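Internal Linking and Page Titles on a Small Company Website
Student project report, Web Publishing course
Maja Żak

2. What was changed

The Ustia site had grown over several years without a plan. Many product pages could only be reached through the search box, and the page titles were mostly the company name followed by a number. I worked on the section for workshop equipment and left the rest of the site alone so I would have something to compare it with.

Each page got a new title that says what the page is about in plain words. I then added links from the guide articles to the matching product pages, using the product type as the link text. No guide article got more than 5 new links. Two old pages with nearly the same text were merged, and the old address was redirected.

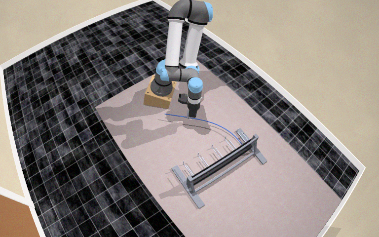 Figure 1. Simulated robot arm on a wooden pedestal.

Guide articles under 800 words were rewritten and made longer where there was something to add. One article on mounting and bases was already over 2000 words, so I split it into separate pages and linked them to each other. Image alt text was filled in by hand.

3. Results

I checked search impressions for 30 days before and after the changes. The equipment section went up and the comparison section stayed nearly flat. Clicks rose less than impressions. The pages that gained the most were the ones that had no internal links at the start.

4. Limits

The test period was short, and February is a slow month for this type of site. Titles and links were changed in the same week, so I can't say which of them had more effect. A second round should change only the titles first.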